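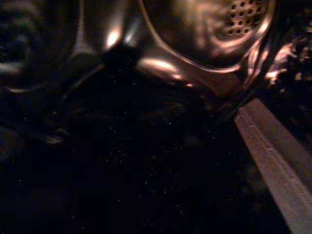

Ticket 887 - No hot water to utility room, Folluscombe
Status: open, waiting on part
Site: Folluscombe holiday let, Bitham side
Priority: high (guests due Monday)

Reported
Cold only at the utility sink. Kitchen hot is fine, both bathrooms fine. Housekeeping say it was slow last week and then stopped. Boiler showing no fault code. Booking name for Monday is Þórarinsdóttir, party wants early check in, so please keep this moving.

Log

08:20 Rang the site. Asked them to run the hot tap five minutes. Still cold. Good flow though, so not a blockage as such.

08:45 Asked if anyone had touched the valves under the sink. Was told no. Was then told "maybe the red one".

10:10 On site. Red one was half shut, opened it. No change. Boiler pressure OK, fires up when kitchen tap is run, doesn't fire for utility tap. Cold getting in somewhere.

10:35 Small blending valve behind the kick panel, not on any of our drawings. Drawing 278 shows a straight run from the cylinder cupboard, which is wrong, there's a tee and then the valve. Somebody please update 278.

10:50 Before pulling the panel, moved what was in the way. White wicker basket from the utility room now on the landing, put back after.
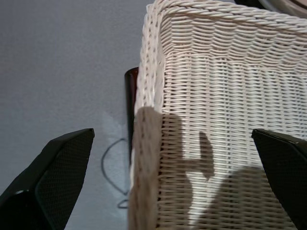 White basket, woven, rope-type border along the top.

11:15 Panel off. Isolated hot feed, opened tap: dead. Isolated cold feed, hot side only: dead. So valve is stuck on full cold and passing nothing from the hot side. Tried working the spindle, wont turn. Limescale all round the body.

11:40 Cleaned both strainers, hot one was badly furred. Refitted. Same result. Valve is done for.

12:05 Rang Durkthorpe for a replacement. None on the shelf, part no. 449, coming from the other depot. They said tomorow, didn't sound sure. 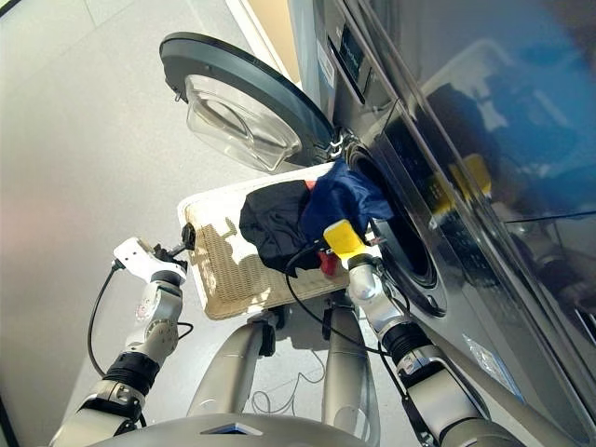
Temporary fix
Hot feed to blending valve left isolated and tagged. Cold to the sink left on. Do NOT bypass the valve, water at the cylinder is far too hot for a hand sink. Laundry is cold fill, not affected, housekeeping can carry on as normal.

13:30 Housekeeping asked if they can use the dryer. Yes. Nothing to do with this.
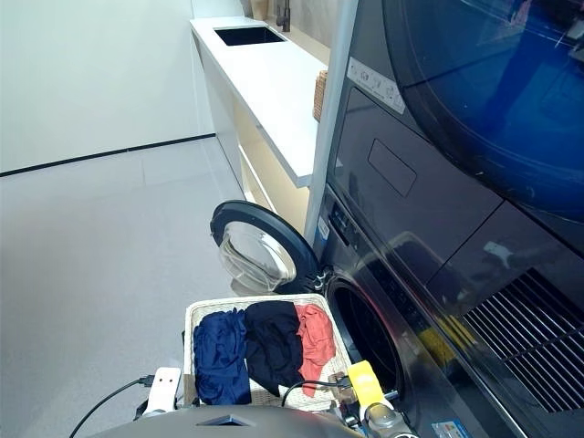
Also asked if the sink is safe to rinse things in. Yes, cold only. Told them to fetch hot from the kitchen if they need it.

Still to do
- Chase Durkthorpe first thing
- Fit new valve, set to 38, check with thermometer after ten mins running
- Descale the tap aerator while there
- Refit kick panel (two clips broken, bring spares)
- Ask Bitham office if the other lets have the same valve hidden away

15:10 Durkthorpe rang back. Part is on the van. Leaving ticket open till fitted and tested.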